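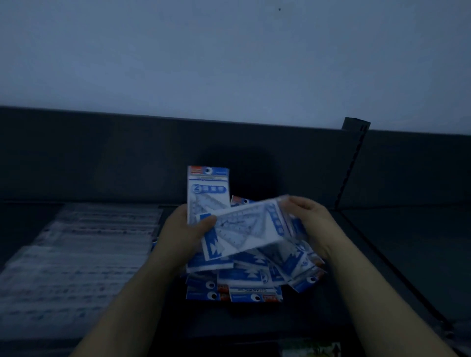 Geometry sets in blister packs, held over a shop shelf

The Ferryman's Ledger
A novel by Karlijn Martens
Paperback, 328 pages. Published by Dumlao.

Ina Corrie has kept the books at the Wenport boatyard for eleven years and has no plans to do anything else. When the owner dies and leaves half the yard to her and half to his estranged son, she expects the son to sell. Instead he moves into the flat over the slipway with a dog and a great many boxes, and asks her to teach him how the place runs.

This is a slow-burn romance told from both sides, with alternating chapters. Most of it takes place over a single winter, from the first storm to the reopening of the ferry in February. There is some strong language and one bereavement -- readers who prefer to know in advance may like to look at the content note on page six.

Martens's first novel, Salt Road, was also set in Wenport. The two books share a few minor characters but can be read in either order.

What readers have said

"I liked that they were both over forty and both bad at talking. The middle drags a little, but the last few chapters make up for it."
Bernadette Mac Mathúna

"Good on boats, better on families. I wanted more of the sister."
Eoin Foley

Details
Format: paperback (also available as an ebook)
Publication date: November 6, 2024
Cover design: Chalerm Meesuk
Stock number: 3289

Delivery and returns
Orders are sent out within 24 hours on working days. Unread copies can be returned within a month -- please quote the stock number on the slip. Book groups ordering six or more copies can ask for the reading guide, which is sent by email at no extra cost.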